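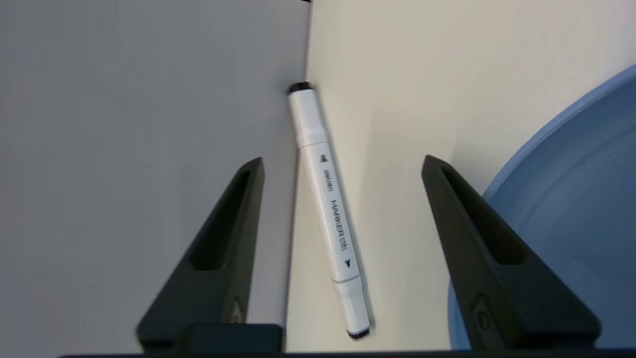 Figure 3. Double-ended marker with a white barrel and black cap tips, lying on a pale surface. A thin gray band encircles the barrel near one end.

3.2 Resting position and end identification

Double-ended markers differ from single-ended ones in one respect that matters for storage: there is no neutral end. A single-ended marker can be kept tip down or tip up, and the user knows which is which from the cap. With two caps of similar length, the upright position always favors one nib over the other, and the choice is usually made without looking. The type in Figure 3 has caps close in color to the barrel, so the cues left to the user are the step where the cap meets the barrel, the gray band, and the direction of the printed text.

We recorded resting positions for 87 double-ended markers kept in the shared drawing room at Crichton. The markers came from two suppliers, Jorstead and Stoltar, and were mixed in the same trays before the study began. A resting position was logged each time a marker was put down and left, which gave 2869 entries. Positions were coded as flat, upright with the fine end down, or upright with the broad end down. Leaning markers were coded as upright if the lower cap touched the bottom of the container. All coding was done by Győző Lakatos, and a second reader repeated the coding for one tray. Disagreements were confined to leaning markers in wide cups.

Flat placement accounted for 1126 entries. The rest were upright, in cups or in the slotted blocks described in Section 3.1. Users who worked standing tended to return markers to the blocks. Users who worked seated left them flat beside the paper, often at an angle to the edge of the table, and picked them up again with the same hand. No instruction was given on this point during the study.

Flat placement on an open table has two drawbacks. The first is rolling: a slim cylindrical barrel with no clip will move on a slight slope, and 9 markers left the table and fell at least once. The second is that the end pointing toward the user on pickup is arbitrary. In interviews, users reported uncapping the wrong end more often after taking a marker from the table than after taking one from a block. We did not measure this directly and report it only as an impression.

Small molded ridges on a cap section, where present, were cited by several users as the feature they felt for first. Color bands were mentioned less often – mostly by people who used the fine nib for labeling and needed to find it quickly. Printed text was hardly mentioned at all, although it is the largest mark on most barrels. Text that runs lengthwise has to be turned to the eye before it can be read, and by that point the user already has the marker in hand.

The slotted blocks held the lower cap snugly enough to keep the barrel vertical. This has a side effect: the lower cap may stay behind in the slot when the marker is pulled out. Loosening the slots by light sanding removed the problem but allowed more lean. The Kernell inserts used in the last tray were a compromise, with a soft lining and a slightly wider mouth.
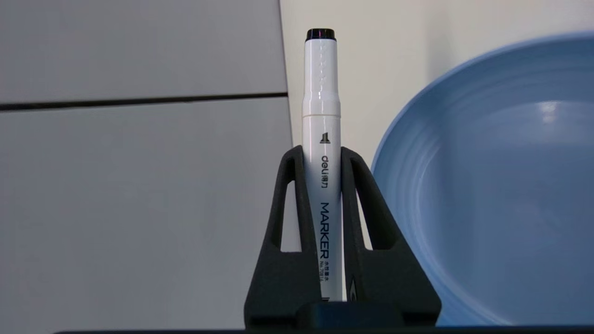
Which way should a double-ended marker be stored between uses?

Flat storage is the safest general choice, as it does not draw ink away from either nib. If space requires upright storage, the more frequently used end should point down, and the marker should be turned over from time to time if both ends are in regular use.

The results in this section apply to markers with both caps fitted. Markers found with a cap missing were taken out of the trays and are treated separately in Section 3.4, together with those that had dried out at one end.

Comments

tmw_drafting
Were the trays level? Our tables all tip a little toward the window and everything slim ends up on the floor by June.

Orla P.
The bit about the cap staying in the slot matches what we see with foam blocks. We gave up and went to shallow drawers.

benchnotes
Would like to see the 2869 entries split by supplier. If the Stoltar barrels are thicker that could explain part of the flat/upright difference.

tmw_drafting
@benchnotes same, I looked for a table and couldn't find one.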